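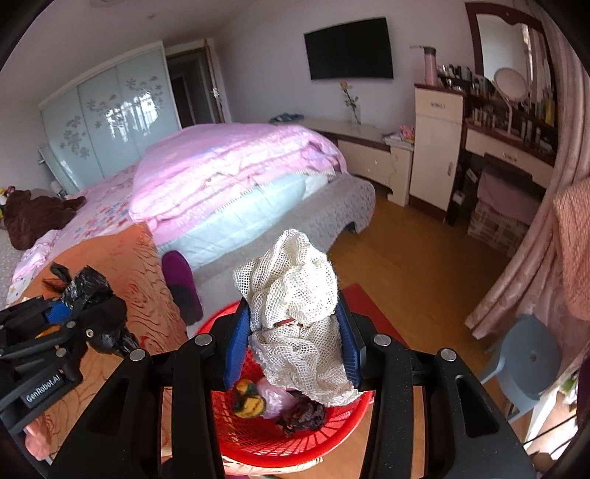

Subject: Re: small stuff ends up on the bed

Clearing surfaces, list. Replying to the message from last night, quoted here so the digest readers can follow.

> We moved into the back bedroom at my mother's place in Mahawong in August
> and I can't get ahead of the small things. Bags, cloths, odd bits of
> netting, slippers. There is one big bed and one table. Whatever is on the
> table goes on the bed so we can eat, and at night it all goes back on the
> table. I bought a set of drawers from Nerkeo and they were full in a week.
> Do I need more drawers or am I doing this wrong? Also, does anyone sort
> plastic bags, or do you just throw them out?

I would hold off on more drawers. We had the same back and forth between bed and table for most of a year when we lived over the shop in Cukdale, and the drawers we bought only gave us a third place to look.

What worked for us was one round plastic basket with slotted sides, kept on the floor next to the bed. Anything soft and small that is on the bed and isn't bedding goes in the basket. You don't fold it and you don't decide about it. Mesh cloths, scarves, bags with something in them, all of it. The slots matter more than I expected, as you can see what's at the bottom without tipping it out. A closed box turned into a place where things went to be forgotten.

The bed then only has to hold quilts. We keep the thick one folded on top of the thinner one during the day, and if there's a blanket that slides off the side I leave it until the basket is done. Trying to straighten the bedding first is a mistake I made many times. You lift a quilt, find a slipper, go put the slipper away, and now you're in another room.

The table is the second half, and I do it after the basket. I leave the tablecloth on. Ours has big red roses all over it and small things get lost against the pattern, so I push everything to one side and work from there. With a patterned cloth you will miss something flat if you try to sort it where it lies.

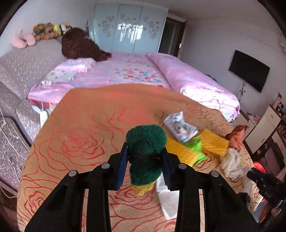

I make piles by what the thing is used for. Cleaning cloths are one pile whatever color they are. Packets are another, and they get looked at once, because half of ours had something left in them. Paper gets its own spot — a sheet of paper under a pile of rags is gone for a month. Anything fuzzy or knitted goes back to the basket until I know where its other half is.

On plastic bags: I keep the ones that are whole and big enough to line a bin, and throw out the crinkly ones as soon as they're empty. I tie the keepers so they stay small. If a tied bag has something in it and I can't tell what, I open it that day. I have found winter gloves in July that way, and once the spare key.

The archive has a long thread on this, message 1205 if I copied it down right, under the old Clokgate subject line. More than 131 replies, and a lot of it is arguing about labels, so skip the first part. The useful posts are from people with one room and no closet. One of them empties her basket every 2 weeks onto a sheet on the floor, and whatever she can't place goes in a box by the door. I tried it and I like it better than my own way, which was to wait until the basket wouldn't take any more.

If the drawers are full already, pull out the bottom one and see what's in it before you buy anything. Ours was mostly bags.

Write back with how big the table is. If it has to be cleared for every meal I'd set the basket up at that end of the room instead.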